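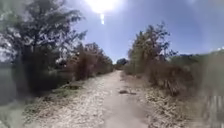
Najwa Shboul pergunta se o método continua a funcionar quando a berma e o piso têm a mesma cor, porque no percurso que ela acompanha a gravilha desaparece na folhagem seca e não há linha que separe uma da outra. A pergunta chegou-nos por correio e resume bem o problema em que a Trunport trabalha: estimar a zona transitável de um caminho não marcado quando os bordos são graduais.

Quem somos

A Trunport é uma empresa de investigação aplicada em navegação visual para robôs terrestres de exterior. Desenvolvemos software de perceção e publicamos os métodos que o sustentam. Não fabricamos plataformas. A equipa técnica é dirigida por Elias Mahasneh (perceção) e Ghassan Obeidat (planeamento e controlo). Darmawan Pangaribuan responde pela recolha e anotação de dados e Damian Pawłowska pela avaliação.

O que fazemos

O nosso trabalho principal chama-se Skivlow. É um estimador de corredor que recebe uma sequência curta de imagens e devolve duas grandezas por instante: a direção do eixo do caminho e a largura transitável a várias distâncias, cada uma com a respetiva incerteza. Não usa mapa prévio nem depende de GNSS durante a execução.

A maioria dos métodos de segmentação classifica cada píxel como transitável ou não transitável. Em asfalto com lancil, o resultado é aceitável. Em terra batida, a fronteira entre classes oscila de imagem para imagem e o planeador recebe um corredor que alarga e estreita sem motivo físico. O Skivlow substitui a fronteira por uma distribuição lateral de custo e propaga-a no tempo com a odometria das rodas. Quando o bordo é nítido, a distribuição é estreita; quando o bordo é gradual, alarga, e o robô reduz a velocidade em proporção.

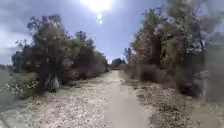
O segundo componente, Guledik, trata da exposição. Com o sol baixo ou de frente, os píxeis saturados e os reflexos da lente produzem falsos gradientes que o estimador tende a interpretar como bordos. O Guledik calcula uma máscara de confiança fotométrica antes da inferência e atenua o peso dessas regiões. A mesma máscara é aplicada às sombras recortadas da folhagem sobre pavimento claro, caso em que o contraste da sombra supera o contraste entre pavimento e berma.

Resultados

O conjunto de avaliação Tarar contém 3.474 sequências anotadas, recolhidas em caminhos de terra, gravilha e betão. As sequências usadas no treino provêm de percursos distintos. Na versão atual, o erro lateral mediano do eixo é de 19 cm. A ativação do Guledik reduziu em 78% as deteções de bordo falsas no subconjunto com sol direto. O ganho é pequeno em céu encoberto, como era de esperar.

Persistem duas limitações. As manchas escuras isoladas no piso são tratadas como custo elevado, sem distinção entre buraco, poça e objeto; o robô contorna-as todas, o que em caminhos estreitos pode levar a uma paragem. A segunda é a passagem rápida de sol pleno para copa densa, em que a câmara demora a ajustar o ganho e a incerteza sobe durante vários instantes.

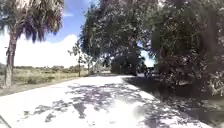
Para esta segunda limitação estamos a testar um controlo de exposição antecipado, que usa a luminância da zona para onde o robô se dirige em vez da média da imagem completa. Os ensaios em circuito fechado estão previstos para setembro. Não divulgamos resultados parciais.

Quanto à pergunta inicial: sim, com a ressalva de que a largura estimada será conservadora do lado da berma indistinta. Se o percurso o permitir, recomendamos fixar um limite lateral máximo no planeador.

Colaboração

Aceitamos propostas de universidades e de operadores com percursos próprios. O pedido deve indicar o tipo de piso, a altura da câmara ao solo e a velocidade de operação. Para uma avaliação preliminar são necessárias 200 sequências com odometria sincronizada. Os dados continuam a pertencer a quem os recolhe e só integram o Tarar mediante autorização escrita.

Página revista em 10/6/24.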